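Minutes of the Weekly Meeting, Simulation and Manipulation Group
Monday, 10:30, small meeting room and online
Chair and notes: Emerson Damasceno

1. Notes from the last meeting

Accepted with one correction. In item 3 it was written that the Varma policy was trained with the new textures. It was trained with the old ones. The file on the group drive is already corrected.

2. Results of the clutter test

Emerson presented the first complete run of the desk and shelf task in Skuredell. The instruction is always the same: pick up the calculator from the desk and put it on the shelf. The policy was run for 200 episodes. In each episode the simulator changes the position of the objects, the light and the colors of the wall. The number of calculators also changes, and some of them can already be on the shelf at the start.

The main question was if the policy understands "from the desk", or if it only goes to any calculator it can find. For this we compare two sets of episodes, one with calculators only on the desk and one with calculators in both places.
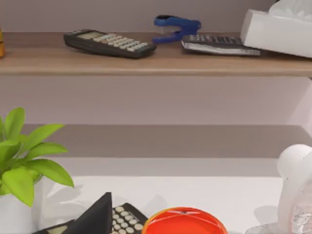
When there was no calculator on the shelf, the policy failed in 11 episodes out of 100. With calculators in both places it failed in 30 out of 100. In 18 of these 30 the gripper went first toward the shelf. The other 12 were grasp failures, and this is close to the number in the first set. So the difference comes mostly from the choice of the object, and the grasp itself did not become much worse.

There was a discussion about occlusion. One opinion was that the policy prefers the calculator with more visible keys, and that the place is less important for it. Emerson answered that the present logs cannot show this, as we do not save the visible area of each object. It was agreed to save it from the next run.

It was also asked if the success check is correct. At the moment an episode is a success when the calculator touches the shelf at the last step. If it lies half over the edge, it is also counted. We keep this rule for now, so that the numbers can be compared with the Clustside baseline, but it must be written clearly in the report.

3. Compute

The Ferora nodes will be off for one afternoon in July. Long jobs should be started after that.

4. Actions

Emerson: add visible area per object to the episode log.
Emerson: repeat the second set with the same seeds and with the instruction "pick up the lower calculator".
All: send comments on the report draft before the next meeting.

The meeting closed at 11:40.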